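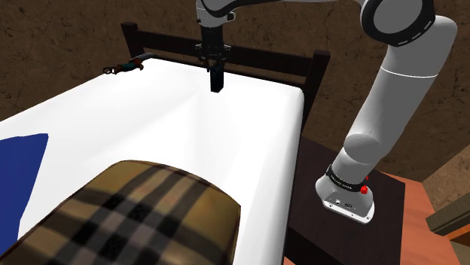 Rosângela Honorato thought the second recount was a mistake, and told the whole of the Erkirthorpe sports hall so, including the badminton players who had been promised the far court by seven.

"You lost by two," she said. "You asked for a recount and you lost by three. A man should know when a trend is against him."

Aarne Lehtinen had held the Stusik ward for the best part of his adult life and did not believe in trends. He believed in the harbour car park, which he had got resurfaced, and in the bus shelter, which he had got moved nine yards towards the sea, where it now sheltered rather less. He stood with his coat buttoned to the neck and watched the piles of paper as though one of them might yet get up and cross the floor.

"Clerical," he said. "That third one was clerical."

"It was a vote, Aarne. It was in the box with the other votes."

The returning officer, who had a cold, asked whether both candidates would like to come and look at the doubtful papers again. Both candidates would. Mrs Ditano, who had stood against him in a yellow anorak and on a promise to move the bus shelter back, got to the trestle table first. She had been getting to things first for the whole campaign and it was beginning to tell on him.

There was the paper with a cross in every box. There was the paper on which somebody had written a recipe for chutney, without quantities. There was the one with a large tick against Lehtinen and, beside it, in capitals, the words OVER MY DEAD BODY.

"The tick is clear," said Aarne.

"The words are clearer," said Mrs Ditano.

"It could be enthusiasm. People say all sorts when they're keen."

The returning officer blew his nose and put the paper back with the rejected ones, where it had been twice before. Aarne watched it go. He had rather warmed to the writer, who at least had strong feelings about him. On most of the doorsteps that month he had met people who thought he was there about the drains.

Rosângela had been his agent for seven elections. She had typed his leaflets, corrected his leaflets, and on one occasion burned his leaflets in an oil drum behind the chip shop after he had written, in large print, that he would always put Erkirthorpe fist. She had driven him round the ward in her brother-in-law's van with a loudspeaker on top that picked up taxis. She had never once told him he would lose, and she hadn't told him this time either, though she had bought no sherry.

"What did you make of the Lins Road end?" he asked her now, quietly, as the counters squared up their bundles.

"I made it forty against."

"They took posters."

"They took posters because you stood there until they did. I went past the next morning. One of them was lining a rabbit hutch."

"Face up?"

"I didn't like to look."

On the far court somebody had started putting the badminton net up. It was done with a lot of throat-clearing, and one of the posts squeaked. The town clerk went over and had a word, and came back, and the squeaking carried on at a more respectful speed.

They were called to the stage a little before eight. It wasn't a stage so much as the vaulting mats with a carpet over them, and Aarne, who was heavier than Mrs Ditano, sank further in, so that for the reading of the figures he had to look up at her. The returning officer read out her name and her total, then his name and his. The gap was three, as it had been. There was clapping from the people in yellow, and one cheer from the badminton end that may have been about something else.

He had a speech. He had two, one in each pocket, and it was only on unfolding the paper that he found he had hold of the wrong one.

"I am humbled," he read, "by the size of this majority."

Rosângela shut her eyes.

"It is a mandate," he went on, because his glasses were in the van and he could think of no other words, "to carry on exactly as before."

Mrs Ditano, to her credit, shook his hand at this point and kept hold of it until he had stopped. Somebody from the paper asked him for a comment, and he said that he would be taking some time to think about his future. Somebody from the paper said thanks, and was that Lehtinen with an h?

Outside it had come on to rain. The van was at the other end of the harbour car park, which had a good many puddles in it for a thing so recently resurfaced. They walked as far as the bus shelter and stood in it, and the wind came straight in off the sea and through the pair of them.

"She'll have it moved by September," said Rosângela.

"She'll need a highways order."

"She's got the form. She had it with her at the count."

He thought about this. A bus came along the front, slowed down, saw no yellow anorak or anything else worth stopping for, and went past them through the largest of the puddles.

"Is there a seat coming up on the parish?" said Aarne, wringing out his rosette.

"There's a vacancy at Stusik Green. Footpaths and burials."

"Who's standing?"

"Only the one so far," she said, and went to fetch the van.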